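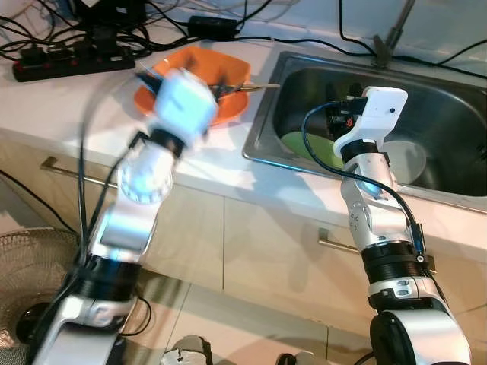

Shop Tips: Mill and Lathe Spindle Care

Warm-up. Run the spindle at 252 rpm for a few minutes before the first cut of the day, then step up to 1270, then 2000. Bearings that have sat cold overnight carry their grease unevenly, and going straight to full speed shortens their life.

Taper cleaning. Wipe the taper with a lint-free cloth and a little mineral spirits at every tool change. A chip the thickness of a hair will throw the tool out of line and mark the bore. Do not use compressed air on the spindle nose - it drives fines past the seal.

Drawbar. Check clamping force each August and write it on the card inside the cabinet door. Replace the spring stack when the reading has dropped by a tenth from new. Do not mix old and new disc springs.

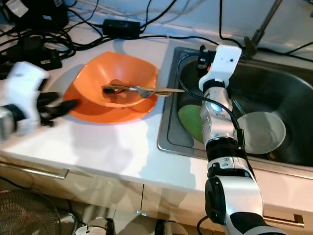

Runout. Put a test bar in the taper, set a dial indicator near the nose and turn the spindle by hand. Repeat at the far end of the bar. If the two readings disagree badly, reseat the bar half a turn around and measure again before blaming the bearings.

Coolant. Test concentration with a refractometer, not by color. Top off with weak mix; plain water thins the sump and leaves rust under the vise. Skim tramp oil before it covers the surface.

Belts. Guangming Wei sets ours by deflection at mid-span, with the power locked out. A new belt needs a second check after a week of running.

Storage. Spare cartridges lie flat in a sealed bag, turned a quarter turn once a month. Ours at Billmont are logged by shelf number; the one on shelf 138 is for the old knee mill only.

Revised 4/11/22, Lok-yiu Chou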